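3.2 Simulated workspace and the bar-to-target task

The physical arm was assembled over one winter in the shared workshop at Gullwood, on a bench that several members use for other work in the evenings. Bench time was therefore the scarcest resource in the project, and most controller development was moved into simulation. The simulated arm follows the geometry of the second Gullwood build. Link lengths were measured from the finished parts and not taken from the drawings, as the shoulder bracket had been recut by hand (Bouchard) and no longer matched its file.

The gripper is modeled with a small number of flat-sided solids. An earlier version used the full meshes exported from the part files, but contact handling became slow and the fingers sometimes jittered when closed on a thin object. The reduced model removed the jitter. Joint friction was set from a simple drop test and left unchanged across all runs.

The task used throughout this section consists of a long bar and a flat circular target on a wooden tabletop. The arm has to bring one end of the bar onto the target. Bar pose and target position are drawn at random at the start of each episode, subject to two constraints: the target must lie within reach, and the bar may not overlap it. Part of the bar is allowed to lie outside the camera view — a case the early controllers handled poorly. The table texture is strongly grained on purpose. With a plain gray table, the pose estimator written by Kurup and Cai locked onto the bar edges with little effort, and the results did not carry over to the real bench. 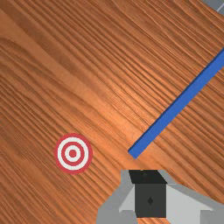 Figure 4. Simulated workspace viewed from above, with the blue bar, the red and white target and the gripper.

We collected 2,218 episodes with the scripted controller and 3,738 with the teleoperated one, the latter driven from a game pad by Hong and Mazandarani. Episodes in which the bar left the table were kept in the set and marked as failures. Each controller was then run from 16 fixed starting layouts, stored with the project files under the name Plivard, so that later changes could be compared on equal terms. The same layouts were marked out in pencil on the bench for the hardware runs described in Section 3.3. Layouts near the table edge were repeated after the base plate was bolted down in May — before that, the base crept slightly under fast shoulder moves, and the pencil marks could not be trusted.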